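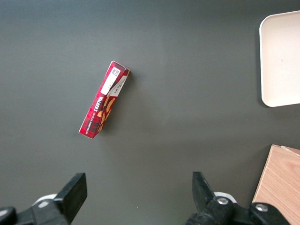 Walkers shortbread in the red tartan box.

I had a headline read out to me over breakfast last month, and it has been rattling about in my head ever since. "Honey could vanish from our shelves within a generation." My neighbour Afia Darko read it in her gravest voice, with her toast held halfway to her mouth, and then she asked me whether she should be stocking up. I said I'd look into it, which is how most of these columns begin and how most of my evenings disappear.

So I looked. The piece she'd been reading was a rewrite of another piece, which was a rewrite of a press notice, and at the bottom of it all was a perfectly sober bit of work about wild bees on chalky hillsides. Wild bees! Hardly any of which make the honey you spread on anything. The people who did the walking and the looking had been careful. They said some kinds were getting harder to find in the places they'd searched, that they hadn't searched everywhere, and that they'd like to go back. There was one sentence about honey, near the end, and it had a "might" in it. By the time it got to Afia's kitchen table the "might" had gone and the jars were flying off the shelves.

I'm grumpy about this and I think I'm allowed to be. I'm not one of those who thinks the whole business of a changing climate has been cooked up to sell us things. I've gardened on the same slope above Wukville for long enough to see the plum blossom come out when it has no business being out, and then get flattened by frost. I do mind being frightened by way of my larder, though. Every few months there's another one. Chocolate, bananas, wine, chips (that one really upset Kojo). It's always something you'd miss by teatime and the date is always far enough off that you can't ring anybody up and complain.

Kojo Appiah and I had a proper argument about it on the bench outside the Drallport reading room. His view is that a bit of fright does people good. If the word "honey" gets a person to read four paragraphs about hillsides, he says, then well done honey. My view is that they don't read the four paragraphs. They read the top line, feel dreadful, and the next time somebody says something true and serious about bees they think, oh, that lot again. We went round it until the sun had gone off the bench and he bought me a coffee, so I'm calling it a draw.

What I would like is for the writers of these things to tell us how sure anybody is. It needn't take long. A farmer will do it without being asked: ask Elikem Korletey how his barley's going to do and he'll give you a number, then tell you how wrong he was last year. He lost 5 acres to standing water in the spring and he'll talk to you all day about drains and soil and whose ditch wants clearing. Doom doesn't come into it. He wants the culvert at Evness sorted out and he wants it before the autumn.

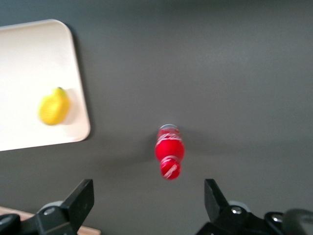
And that culvert is my real complaint, if you'll let me have one more. When the county asked for views on the flood plan, the paper gave it a strip at the foot of an inside page. The parish has 1668 people on the electoral roll and the last I heard, 5 had written in. Five! I'd bet you anything more than that had shared the honey story before lunch. It's so much easier to pass on a fright than to fill in a form about a pipe, and I say that as someone who had the form under a pile of seed catalogues for a fortnight.

I did fill mine in eventually. It took me less time than the washing up. Ozan Demirtaş at the library will print you a copy if you don't get on with doing it online, and he knows which page has the map on it (the road names are dreadful, our end of Nyarko Lane is spelt two different ways). The repair is down at about 1524 pounds for the first stretch, and I've no idea if that's cheap or dear for a culvert, so if you know about such things please write in and tell me.

Several of you sent replies after my piece on weather forecasts, some of them quite fierce. Nhyira Abubakari thinks I'm too soft on the newspapers and too hard on the people who worry, and she has sent me two pages on the subject in very small handwriting. I'm halfway through and she has a point about the plums. More on that next time, once I've found my other glasses.

The flood plan form is open until the end of June. Afia has bought three jars of honey.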